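Fivix freestanding bag: a skeptical review
Posted Jun 10, 2021 by Noreen Kiani

Every company that makes a freestanding bag says theirs doesn't slide. I have trained on enough of them to stop believing it, and I went into the Fivix expecting to write the same paragraph I always write. It's a slightly different paragraph this time, and it still has sliding in it.

The bag costs $300 before shipping. For that you get a plastic base, a foam column with a vinyl cover, a spring collar that joins the two, and a manual that shows the collar going on upside down. Set up, it stands 63 inches, fine for body shots and low kicks. If you are tall and want to work head kicks, look somewhere else. I'm 5'4" and it suits me.

Filling the base is the first chore. Water is easy and, in my opinion, useless. The listing says you can fill with water "for light training," and I would like to know what they think light training is, as a decent push kick sent mine into the washing machine. Sand is much better. Buy more than you think you need, get a funnel with a wide mouth, and fill the base where you plan to leave it. I did mine next to the back door and then had to walk it across the house an inch at a time.

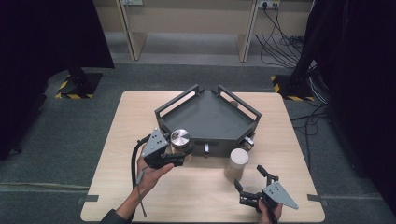

Silver canister, left front corner of the tray.

With sand in it the bag behaves. It still creeps on tile during a long round of roundhouse kicks, always toward the wall, always away from whichever side I favor. On rubber mats the creeping mostly stops. The company sells its own mat and I didn't buy it. A horse stall mat from the feed store does the job and smells terrible for a month.

Now the striking surface, where I had the most doubts. The foam is dense at punching height and noticeably softer toward the bottom, so shin kicks sink in further than they should and you can feel the core behind it. It didn't hurt with shin guards on. Bare, it was unpleasant, and I wouldn't put a new student on it without pads. Elbows and palm strikes feel good. Knees are awkward, with the column leaning back just when you want something to pull against. That's true of every freestanding bag I've tried and I don't hold it against this one in particular.

The collar is the part that worries me. Mine started to click in the second week. I tightened the bolts, it went quiet, then it clicked again. Ebere Effiong, who teaches the evening women's class at Bukhari and owns the same model, told me hers has clicked since last July and has never come loose. I'd like that to reassure me more than it does. Check the bolts once a week. The manual doesn't tell you to.
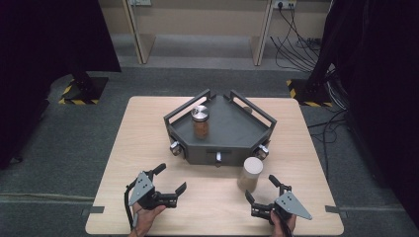

Glass jar with its metal lid on, toward the left inside the tray.

About the app. The box has a sticker promising 100 guided self-defense lessons. I went through a good many, and they are boxing combinations with a different title on top. One called "Parking Lot Escape" is jab, cross, hook, step back. There's nothing on grips, nothing on getting up off the ground, and nothing on using your voice, which any decent beginner class gets to in the first hour. If you want to learn self-defense, go take a class with people in it. A bag is for practicing what you learned there. I'd feel better about Fivix if they sold it that way.

I also had to deal with their returns desk, over a torn seam in the cover. The window is 30 days and they want the whole thing shipped back in the original box, which means getting the sand out. I kept the bag and patched the seam with vinyl tape. It has held so far.

Compared with the Tultmont, which we have at the school, the Fivix is quieter and takes up less floor. The Tultmont has the better base and has moved maybe a hand's width in all the time I've known it. It's also ugly and costs more. The Oltusow is cheaper than both – I used one at a friend's place for an afternoon and wouldn't take it for free.

Would I buy the Fivix again? At full price, no. On sale, with a mat you already own and somewhere to put it where the neighbors can't hear, maybe. Skip it if you live upstairs from anybody. The thud goes straight through the floor, mat or no mat, and the line in the listing about "whisper-quiet impact" should come down.

Good: height for shorter people, upper foam, small footprint.
Bad: collar noise, soft lower section, the app, the manual, returns.

I'll update this if the collar goes.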